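# 접기 셀 Pukby: 오른팔 그리퍼 통신이 가끔 끊어집니다

- 작성: Sheyla Ccori (Veltstead 작업장, 셀 관리)
- 받는 분: Nidia Correa (Ledham 기술지원)
- 접수: 2026년 3월 22일
- 상태: 관찰 중
- 중요도: 보통

저는 한국어가 모국어가 아니어서 표현이 어색한 곳이 있을 수 있습니다. 뜻이 분명하지 않으면 댓글로 물어봐 주십시오. 부품 이름은 Ledham 설명서의 한국어판에 나오는 대로 적었습니다.

## 증상

옷 접기 작업 중에 오른팔 그리퍼가 명령을 받지 않는 일이 생깁니다. 화면에는 경고 73 「그리퍼 응답 없음」이 나오고, 두 팔이 모두 그 자리에서 멈춥니다. 왼팔에서는 같은 경고가 나온 적이 없습니다.

경고를 지우고 그리퍼를 다시 초기화하면 작업이 계속됩니다. 그런데 같은 날에 다시 나올 때도 있고, 하루 종일 안 나올 때도 있습니다. 규칙을 찾으려고 기록을 읽어 보았는데, 제가 알아낸 것은 한 가지입니다. 오른팔이 천을 잡고 몸 쪽으로 당기는 동작, 그러니까 팔꿈치가 많이 굽어지는 동작에서 대부분 발생했습니다. 상자에서 옷을 꺼내는 동작에서는 한 번도 발생하지 않았습니다.

## 셀 설정

- 제어 프로그램은 지난 12월에 올린 판을 그대로 쓰고 있습니다. 그 뒤에 설정을 바꾼 사람은 없습니다.
- 통신 감시 시간은 200 ms이고, 양쪽 팔이 같습니다.
- 그리퍼 케이블은 Huaranga에서 공급한 유연 케이블입니다. 손목에서 팔꿈치를 지나 베이스까지 팔 바깥으로 지나갑니다.
- 작업 내용은 단순합니다. 상자에서 옷을 하나 꺼내고, 테이블 앞쪽에서 펴고, 접어서 옆에 쌓습니다.

## 점검 기록

### 첫 번째 점검: 전원과 경고 기록

전원을 끄고, 기다린 다음에 다시 켰습니다. 초기화는 양쪽 모두 정상으로 끝났습니다. 경고 기록에는 73번만 있고 전압에 관한 경고는 없었습니다. 그래서 전원 문제일 가능성은 낮다고 생각했지만, 이 단계에서 결론을 내리지는 않았습니다.

### 두 번째 점검: 보드 쪽 커넥터

전원을 끈 상태에서 오른쪽 베이스 근처의 보드 커넥터를 뺐다가 다시 끼웠습니다. 핀에 휘어진 곳은 없었고 색이 변한 곳도 없었습니다. 다시 끼울 때 「딸깍」 소리를 확인했습니다. 그 후 오전 내내 경고가 없어서 해결된 줄 알았습니다. 점심시간 후에 다시 나왔습니다.

### 세 번째 점검: 손으로 움직여 보기

Nidia Correa 님이 전화로 알려 주신 방법대로 했습니다. 모터를 자유 상태로 두고, 그리퍼 통신만 켠 다음에, 오른팔을 손으로 천천히 움직였습니다. 다른 한 사람이 화면의 응답 시간을 읽어 주었습니다.

팔을 편 자세에서는 응답 시간이 일정했습니다. 팔꿈치를 끝까지 굽히면 응답 시간이 갑자기 길어지고, 그 자세에서 케이블을 손가락으로 조금 밀면 경고 73이 나왔습니다. 세 번 해 보았고 세 번 모두 같았습니다. 손목을 돌릴 때는 영향이 없었습니다.

이 결과를 보고 팔꿈치 커버 근처의 케이블을 의심하게 되었습니다. 여유 길이가 부족해서 팔이 굽어질 때 케이블이 당겨지는 것 같았습니다.

### 네 번째 점검: 케이블 다시 고정하기

팔꿈치 쪽의 케이블 타이를 잘라서 제거하고, 케이블을 조금 위로 올려서 팔꿈치 바깥으로 더 넓게 돌아가게 했습니다. 새 타이는 꽉 조이지 않았습니다. 조인 후에도 케이블이 손으로 조금 돌아갈 정도입니다. 타이의 남은 끝은 짧게 잘랐고, 자른 면이 케이블 쪽을 향하지 않게 돌려 놓았습니다.

왼팔도 같은 모양인지 비교했고, 왼팔은 손대지 않았습니다. 잘 되는 쪽을 기준으로 남겨 두고 싶었습니다.

그다음에 낮은 속도로 접기 작업을 돌리면서 양팔이 천의 양쪽에 같이 내려가는 자세를 보았습니다. 이 자세에서 두 팔꿈치의 케이블이 어떻게 돌아가는지가 제일 비교하기 쉽습니다.

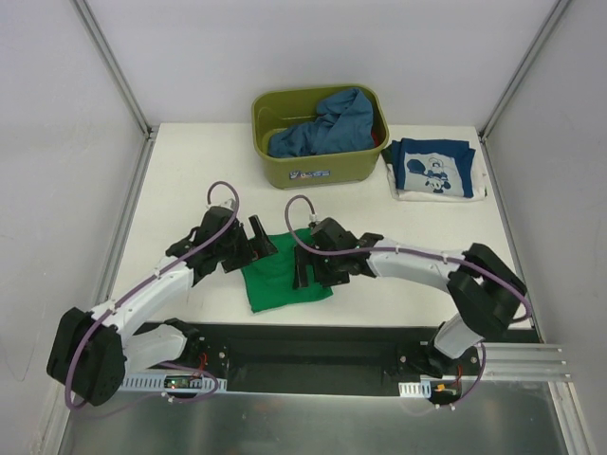

**케이블을 다시 고정한 후에 그리퍼의 원점도 다시 잡아야 합니까?**

그리퍼 안의 부품이나 손가락을 분리하지 않았다면 원점은 그대로 쓰면 됩니다. 전원을 켤 때 하는 보통 초기화로 충분합니다. 손가락을 뺐거나 손목 볼트를 풀었을 때만 설명서의 원점 설정 절차를 처음부터 하십시오.

위 답은 Nidia Correa 님이 주신 것을 제가 정리해서 적었습니다. 저희는 손목 볼트를 풀지 않았기 때문에 원점 설정은 하지 않고 다음 단계로 갔습니다.

### 다섯 번째 점검: 연속 시험

낮은 속도에서 문제가 없는 것을 확인하고 보통 속도로 올렸습니다. 천을 잡고 당기는 동작만 반복하는 시험 프로그램을 만들어서 200회를 돌렸습니다. 경고 73은 나오지 않았습니다. 응답 시간도 팔을 굽힌 자세와 편 자세에서 차이가 보이지 않았습니다.

그런데 시험 끝부분에 작은 소리를 들었습니다. 오른팔이 제일 많이 굽어질 때 무엇이 살짝 긁히는 소리였습니다. 멈추고 보니 타이의 머리 부분이 팔꿈치 커버에 닿고 있었습니다. 타이 머리를 바깥으로 돌리니까 소리가 없어졌습니다. 이것은 제 실수입니다. 처음부터 머리 방향을 확인했어야 합니다.

## Ledham의 답변 (Nidia Correa)

> 기록을 자세히 적어 주셔서 판단하기 쉬웠습니다. 케이블이 당겨져서 생긴 접촉 불량으로 보입니다. 다만 고정 위치만 바꿔서 증상이 없어졌다고 해도, 케이블 안의 선이 이미 약해졌을 수 있습니다. 겉에서는 알 수 없습니다.
>
> 교체용 케이블을 하나 보내겠습니다. 받으신 후에 바로 바꾸지 않아도 괜찮습니다. 14일 동안 지금 상태로 사용하시고, 그동안 경고 73이 한 번이라도 나오면 그때 교체해 주십시오.
>
> 감시 시간을 길게 바꾸는 것은 권하지 않습니다. 경고는 덜 나오겠지만 그리퍼가 늦게 반응하는 것을 못 보게 됩니다.

감시 시간에 대해서는 제가 먼저 물어보았습니다. 답변대로 값을 바꾸지 않았습니다.

## 교체할 때의 순서 (미리 적어 둠)

1. 양팔을 정지 자세로 보내고 전원을 끕니다. 표시등이 꺼질 때까지 기다립니다.
2. 지금 케이블의 경로를 팔꿈치 양쪽에서 사진으로 남깁니다.
3. 그리퍼 쪽 커넥터를 먼저 빼고, 그다음에 베이스 쪽을 뺍니다.
4. 새 케이블을 베이스 쪽부터 놓습니다. 타이는 느슨하게만 걸어 둡니다.
5. 팔을 손으로 끝까지 굽혔다가 펴 보고, 여유가 맞으면 타이를 조입니다. 타이 머리는 바깥쪽입니다.
6. 전원을 켜고 초기화한 다음 시험 프로그램을 낮은 속도로 돌립니다.

3번의 순서는 설명서와 다릅니다. 설명서는 베이스 쪽을 먼저 빼라고 합니다. Nidia Correa 님에게 확인했고, 이 셀에서는 베이스 쪽 공간이 좁아서 그리퍼 쪽부터 하는 것이 낫다고 하셨습니다. 전원이 꺼져 있으면 둘 다 괜찮습니다.

## 남은 일

- 매일 작업을 시작하기 전에 오른팔 팔꿈치의 타이가 움직이지 않았는지 봅니다. 움직였으면 이 티켓에 적습니다.
- 경고 기록은 작업이 끝날 때 저장합니다. 파일은 셀 폴더의 「그리퍼_오른쪽」에 있습니다.
- 긁힌 타이는 아직 바꾸지 않았습니다. 다음 정지 시간에 새것으로 바꿀 예정입니다.
- 교체용 케이블이 도착하면 길이를 지금 것과 비교합니다. Huaranga의 포장에는 비슷한 이름의 다른 길이가 있어서 전에 한 번 잘못 받은 적이 있습니다.

관찰 기간이 끝날 때까지 티켓을 닫지 말아 주십시오. 그 전에 경고가 다시 나오면 제가 같은 티켓에 이어서 쓰겠습니다.

Sheyla Ccori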